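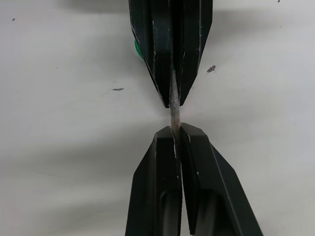

Left gripper at Bench 5, Manosow shared workshop, Sunday.

The threading routine ran to 221 lines, and Lleucu Gwilliam had written all of them before she owned a bead. She had named it Dindel, after the street. Its task was narrow: left arm holds the stiff end, right arm brings the bead, the two meet over the middle of the table.

She set the closing speed to 2000 on the right side and left the other values alone. The log opened at line 1297, where the last run had stopped.
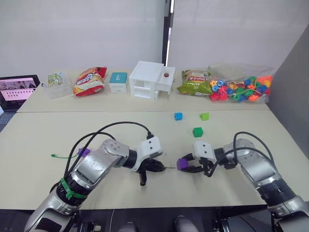
Ruddock thought the speed was wrong. He said so from the door, with his coat on, and added that a bead did not care how fast it was approached, only how straight.

"Straight is the calibration," Lleucu said.

"Then calibrate."

She had, before lunch, against the corner of the blue cube. The correction file was stored under the name Plarkholm, which was also the name of the workshop that had sold her the joints.

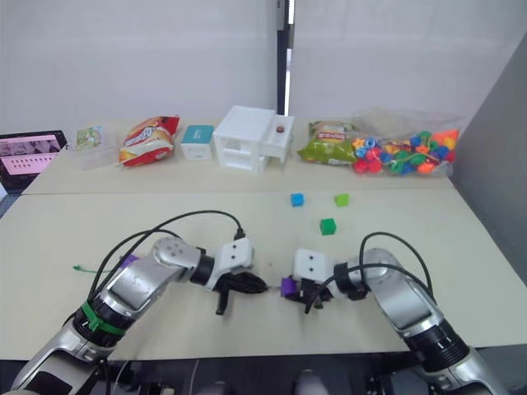 The file loaded without a warning. She read the offsets twice, changed a sign in the third row, and saved it. Ruddock took his coat off and found a stool.

"Which row?" he asked.

"Third."

"That was mine."

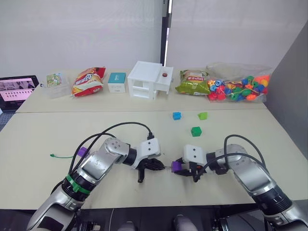

She typed the name of the routine and kept one hand near the stop key. The cursor dropped to a new line. Ruddock moved the stool closer, and she pressed Enter.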